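Mugo is coming back. Print and web both, starting October

40 shares | 20 comments

Quick one before I run out the door. Mugo, the badger-detective strip that went dark mid-story, is getting picked up again. Hurex put the notice up on its site this morning, no fanfare, wedged between a shipping update and a shirt sale. New pages start in October. Same creator, same black and white, same terrible hat.

If you missed it the first time: Mugo ran as a weekly web strip set in Rakness, a harbor town where everybody is an animal and most of them owe each other money. Started as gag-a-day stuff. Fish jokes, mostly. Then came the lighthouse storyline and it turned into a real mystery, with clues in the backgrounds and readers drawing maps of the docks to figure out who could have seen what. And then it stopped. Last page up was Mugo opening the ferry office door, and we never saw what was behind it. People have been arguing about that door ever since.

Hurex says the door gets answered "in the first batch." Their words. They didn't say how big a batch is.

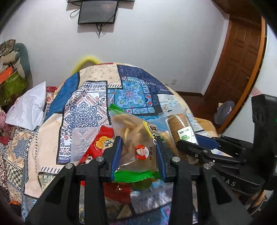
2 min read

What we know so far. The old strips are being rescanned from the orignal art and will go back up free, in order, including the holiday ones that vanished when the first host shut down. New pages go up on the same site every week. A collected book comes later, covering everything through the end of the lighthouse story, with the sketches for the cut chapter in the back. No price yet. No page count either, though the notice calls it "chunky."

The cut chapter is the part I care about. It was supposed to explain how the otter got the ledger, and it got dropped, and the story after that never quite added up. Fans on the old message board pieced together a version from stray panels the creator had posted. Good guesswork, but guesswork. Nice to finaly see the real thing, even in pencil.

Also in the notice, way at the bottom: a mini comic. It's a side story about the gulls who run the bait shop, sold only at the Hirkcombe small press fair. Print run is going to be more than 2000, which sounds like plenty until you remember how fast the last one went. That one had a misprinted cover and still sold out before lunch. Resale prices got silly. Hurex says leftover copies, if there are any, will go in the web shop after the fair. I would not count on leftovers.

Things the notice doesn't say. Whether the color Sunday pages are included. Whether the letter columns are coming back (they should, half the fun was the gulls answering the mail). Whether the cartoon that got talked about a while back is still a thing. I sent a note asking about all of it. Got an auto reply. Will update if a person writes back.

One worry. The strip's old pace was part of why it fell apart. Long pages, tons of hatching, a deadline every week. The notice says there's now a buffer of finished pages but not how deep it goes. I'd rather have it every other week and see it end than get a great month and then another closed door.

Anyway. October. Go reread the lighthouse stuff if you can find it, and look at the clock in the ferry office. It's wrong in every panel and I'm pretty sure that matters.

Update: comments are already fighting about the otter. Please mark your spoilers, new folks are reading.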